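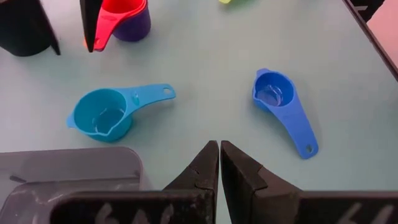
The Nikach Transit Dispute is a long-running disagreement between the republics of Tuvari and Olteanu over the Nikach corridor, a strip of road and rail land 21 kilometres long linking the Tuvari interior to the coast. It has never led to open war. The quarrel is mostly over grain, and grain is dull stuff until the price goes up: in Tuvari flour is still sold by the cup in the smaller shops. Diplomats tend to talk about sovereignty instead.

Background

Before independence both republics were provinces of the same federation and the corridor was run by a single railway office at Bristex. The border was only a line on the map. After the break-up the line went to Olteanu, the rolling stock mostly to Tuvari, and the office at Bristex to neither for five years. Staff kept turning up. Wages were paid late or by whichever side wanted something that month.

The first transit agreement gave Tuvari free passage for food and fuel, but not for military goods. It did not say who decides what counts as military. Most of the later trouble comes out of that gap.

The Bristex closure

In September of the third year of the agreement, Olteanu customs officers stopped a freight train at Bristex and refused to let it on. Olteanu said there was radio equipment on board. Tuvari said tractor parts. The wagons were sealed and stood in the yard through the winter, and no joint inspection was ever agreed, so both versions are still taught in schools on there own side of the line.

Closure lasted until spring. Bread prices in Tuvari rose sharply, there were marches in the capital, and the government fell on a Thursday evening after losing a budget vote by a handful of seats. The new cabinet took a harder line in public, a softer one in private. Trains were moving again within weeks of it taking office.

Outside involvement

Larger powers have come and gone. An observer mission of 830 people was posted along the corridor after the closure, unarmed, with powers to watch and write reports but not to open a wagon. Tuvari welcomed it. Olteanu put up with it and cut the number of visas each year. Critics in both countries called it a foreign listening post - a charge the mission denied and never quite shook off.

Loans followed the observers. Tuvari borrowed to build grain stores so it could sit out another closure, and the opposition has argued ever since that the terms tied its foreign policy to its lenders. Olteanu signed a port deal with a rival group of backers. By then the dispute was being discussed abroad as a contest between blocs, which annoyed more or less everybody living in it.

Population of the corridor

The last census recorded 3189 residents in the corridor itself, mostly railway families and market traders. They hold Olteanu papers but many vote in Tuvari as well, which Olteanu law forbids and local officials ignore. Both capitals claim to speak for them. A petition for a free zone under joint rule was handed in at Bristex and sent on to each goverment. No reply from either is on record.

Current status

Passage is open under a yearly renewal, normally signed late at night with hours to spare. Talks on a permanent treaty have stalled over the same points as before: inspection rights, fees, and the wording on military goods. Olteanu wants the observers gone first. Tuvari wants them kept until a treaty is signed - so they stay, in smaller numbers, at the Bristex end only.

See also

Bristex railway office
Politics of Tuvari
Foreign relations of Olteanu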